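Fine-tuning a grasp policy on a small set of kitchen demos

Updated 23rd June

If you followed the first tutorial you should now have Druslow running, a trained base policy, and a strong urge to try it on something that isn't a foam block. Good! This part is my favourite. We're going to take the base policy and teach it one new kitchen task from a small pile of demonstrations, using the method we call staged replay. It's a simple idea and I still get a kick out of how well it works.

The short version: when you fine-tune on new demos alone, the policy learns the new task and forgets how to approach things sensibly. When you mix in old data at random, it learns slowly and the careful bits near contact get washed out. Staged replay splits every demo into approach, contact and retreat, and mixes old data into the approach and retreat stages only. The contact stage sees nothing but your new demos.

What you need

A Franka arm with the usual gripper
At least one fixed camera that can see the whole work area
A laptop with Druslow installed
The Nouri base dataset (2792 episodes, already split into stages)
An object and a task

Step 1. Fix your camera and leave it alone

Clamp it, tape the stand down, whatever works in your room. Then save a reference still from the live view. Before each session, open the still and the live view side by side and flick between them. If the edge of the counter jumps, put the camera back before you record anything. We lost most of a February to a stand that had crept a finger's width to one side, and the policy faithfully learned to miss by the same amount.

Keep the background as it is, too. Bottles, bags, boxes, all the normal kitchen clutter can stay. The base data was recorded in busy rooms and the policy copes with mess very nicely. What it doesn't like is a background that is bare for every demo and then full on test day.

Step 2. Record the demos

Start with 182 demos if you want to match our numbers. You can get something usable with fewer, but the comparison in step 5 gets noisy.

Move the object a little between demos. Turn it, push it back, bring it towards you. Start the arm from a different pose every few runs as well, and include some awkward ones where the gripper begins behind the object and has to come round. Those are fiddly to drive by hand (you will bump things, so keep the stop button within reach) and they are worth every minute.

Work with the appliance unplugged. The policy only needs the shape of the task.

Step 3. Mark the stages

Run the Druslow stage marker over your folder. It looks at gripper speed and finger width and guesses where contact begins and ends. The guesses are decent on cups and boxes and rather poor on anything shiny or wide, so check them by eye. Drag the contact marker to the moment just before the fingers reach the object. Too early is fine. Too late spoils the demo, because old approach data then gets mixed into the part you care about.

Step 4. Train

Load the base policy, point it at both datasets and set the replay share to 3 old episodes for every new one. Leave the learning rate where it is. Training runs for up to 300 passes, and stops early if the held-out error goes flat.

Watch the contact error on its own. The combined curve looks lovely almost from the start, which fooled us for ages! The contact curve is slower and bumpier, and it's the one that tells you whether the gripper will close in the right place.

Step 5. Compare

Train a second policy on the new demos alone, same settings, replay off. Run both from the same list of start poses, swapping between them as you go so that changing daylight affects each equally. Windows matter more than you'd think, even with the blinds closed.

In our Enix runs the two policies were close when the gripper started in front of the object. The gap opened up from the awkward starts, where the policy without replay tended to drive straight in and the staged one lifted first and came round. We never showed it that lift on the new object. It carried over from the base data, and I was grinning all afternoon.

If yours stalls above the object, go back to step 3 and look at your contact markers. If it wanders on the way in, add a few more start poses and retrain.

The config files and our start-pose list are on the Fondari downloads page, under staged replay. The next part covers drawers.
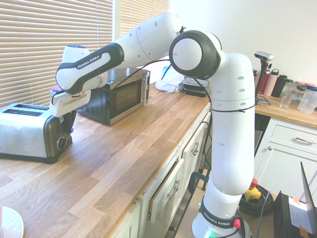 The Franka arm at the counter, with the gripper by the toaster.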